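Hand Dishwashing Water Use in Shared Kitchens: Ulau Residence, Cáceres
Final project report, Domestic Water Systems
Submitted October 19, 2022

1. Purpose

The Ulau residence has six shared kitchens and no dishwashers. The building is billed for water as a single unit, so the share used for washing dishes has never been known. The project set out to measure that share at the kitchen sink and to test whether a change in washing method lowers it.

2. Background

Water use in hand washing depends mostly on whether the tap runs during scrubbing and rinsing. Temperature, detergent dose and the amount of dried food on the dishes have smaller effects, and these are hard to separate outside a laboratory. Starch residues such as rice and oatmeal soften with soaking. Fats do not, and need either warmer water or more detergent. For this reason each wash was logged with one of three soil types: starch, fat or mixed.

3. Equipment and method

A Prokard inline flow meter was fitted to the cold and hot supply of each sink. The meters log one reading per second and were checked against a graduated bucket before installation. Trukness unscented detergent was supplied in all kitchens, with a pump that gives a fixed dose.

Logging ran for 16 days in June. During the first half, residents washed as they normally would. During the second half, a card above each sink asked them to fill one basin for washing, fill a second for rinsing, and keep the tap closed in between. A wash was defined as any period of flow followed by at least three minutes without flow. Periods under two liters were removed as hand washing or glass filling.

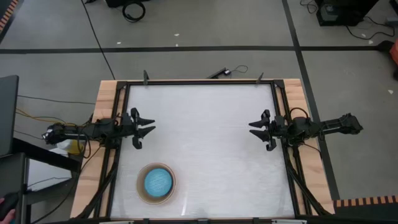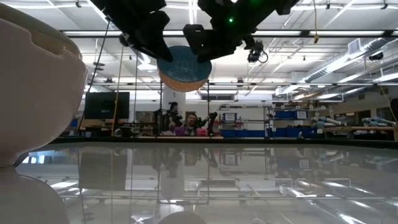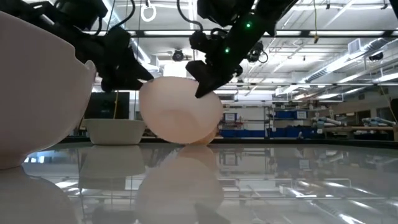 Figure 2. Left to right: white work surface in black rail frame; round item, teal-blue face and tan underside; white bowl and peach-colored bowl.

4. Results

After filtering, 201 washes remained. Median use per wash was lower in the two-basin period for all three soil types. The difference was largest for starch and smallest for fat, where many residents emptied and refilled the wash basin partway through. Hot water made up a larger part of the total in the second period — a full basin was usually drawn warm, while running-tap rinsing had been mostly cold.

The building's roof tank holds 3000 liters. Total dishwashing use over the logging period exceeded one tank volume in both halves, so the saving does not change how often the tank refills by any amount the pump log can show.

5. Sources of error

The soil type was entered by the resident and is subjective. The meter in the kitchen nearest the stairwell lost power overnight on one occasion, and the gap was left unfilled. Flow periods cannot be matched to a number of dishes, so a large wash after a shared meal counts the same as a single pan. The order of the two periods was not reversed in any kitchen, and part of the change may come from residents knowing they were being metered.

6. Further work

A repeat with the method order swapped in half of the kitchens would address the last point. Energy use for the hot supply should be logged at the same time. A dish count, even a rough one written on the log sheet, would allow results to be given in liters per item.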